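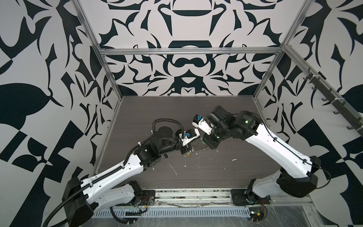 # redau-backup

Nightly account backups for shared hosting servers, with remote copy and per-account restore. Redau runs from cron as root, writes one archive per account and pushes the result to a Pleriston storage node over SSH.

Current branch: `2`. Branch `1` gets security fixes only.

## Requirements

- A 64-bit Linux server with root access
- Bash, `tar`, `rsync`, `gzip` and an SSH client
- Free space on the local disk equal to the largest single account, plus 15 per cent
- A storage node that accepts key-based logins

The remote side needs nothing but `rsync` and an SSH server. Windows targets are not supported.

## Installation

Log in as root and unpack the release into `/opt/redau`:

```
tar -xzf redau-2.tar.gz -C /opt
cd /opt/redau
./install.sh
```

The installer creates `/etc/redau/redau.conf`, a log directory at `/var/log/redau` and a key pair in `/etc/redau/keys`. It does not add a cron entry. Existing configuration files are left alone; the new defaults are written next to them with the suffix `.new`.

Copy the public key to the storage node:

```
ssh-copy-id -i /etc/redau/keys/redau.pub backup@storage-host
```

Then check the connection:

```
redau test-remote
```

A working setup prints `remote ok` and exits with status 0. Any other status is listed under Exit codes.

## Configuration

All settings live in `/etc/redau/redau.conf`. Lines starting with `#` are ignored.

| Key | Default | Meaning |
|---|---|---|
| `remote_host` | none | Name or address of the storage node |
| `remote_path` | `/backup` | Directory on the node, must exist |
| `keep_daily` | `15` | Daily archives kept per account |
| `max_jobs` | `2` | Accounts processed at the same time |
| `skip_list` | `/etc/redau/skip` | One account name per line |
| `include_mail` | `yes` | Set to `no` to leave mailboxes out |
| `include_db` | `yes` | Dumps each database before archiving |

Raising `max_jobs` on a server with spinning disks usually makes the run slower. Leave it at the default unless the accounts are on solid-state storage.

`keep_daily` is applied after a successful remote copy. If the copy fails, no old archives are removed on either side.

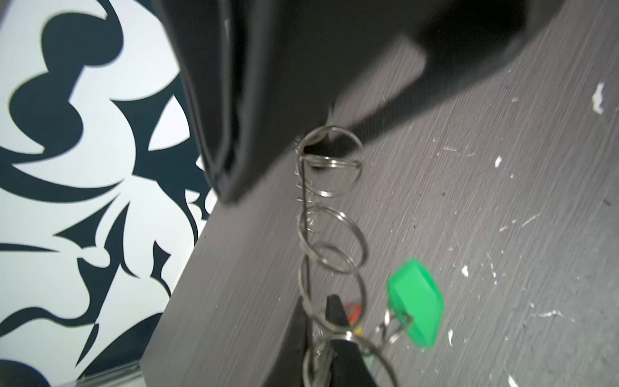
## Scheduling

Add one line to root's crontab:

```
27 3 * * * /opt/redau/bin/redau run --quiet
```

With `--quiet`, output goes to the log file only, and cron sends mail when the exit status is not 0 – provided your cron wrapper does this. Plain cron mails on output, so leave the flag off if you have no wrapper.

To make Sunday's archive a full one and the rest incremental, set `full_day=sunday`. Without this key every archive is full.

## Restoring an account

List what is available:

```
redau list --account NAME
```

Restore files only, to a separate directory:

```
redau restore --account NAME --files --to /root/restore
```

Restore in place, including databases:

```
redau restore --account NAME --all --in-place
```

An in-place restore overwrites files with the same name and leaves newer files where they are. Databases are dropped and recreated. The command asks for the account name a second time before it starts; `--yes` turns this off.

File ownership is taken from the archive. If the account was moved from another server and the user ID has changed, run `redau fix-owner --account NAME` afterwards.

## Exit codes

- `0` – finished, all accounts copied
- `1` – configuration error, nothing was done
- `2` – one or more accounts failed, see the log
- `3` – remote host not reachable
- `4` – lock file present, another run is active

## Known problems

- Accounts with more than 3,000 databases make `redau list` very slow. The archives themselves are fine.
- Mailbox names with a trailing space are archived but cannot be restored one at a time. Use `--all`.
- The Swanson panel plugin shows the time of the last run in UTC, whatever the server's time zone.
- On hosts using Pornus as the database proxy, `include_db` must point at the backend socket through `db_socket`. Dumps taken through the proxy stop at the first large table.
- A lock file left by a reboot has to be removed by hand from `/run/redau` if `/run` is not cleared at boot.

## Upgrading from branch 1

1. Disable the cron entry.
2. Copy `/etc/redau` somewhere safe.
3. Run `./install.sh` from the new release.
4. Rename `keep` to `keep_daily` in the configuration file.
5. Run `redau check-config`, then `redau test-remote`.
6. Enable the cron entry.

Branch `2` reads archives made by branch `1`. The reverse does not work.

## Licence

MIT. See `LICENSE` in the root of the repository.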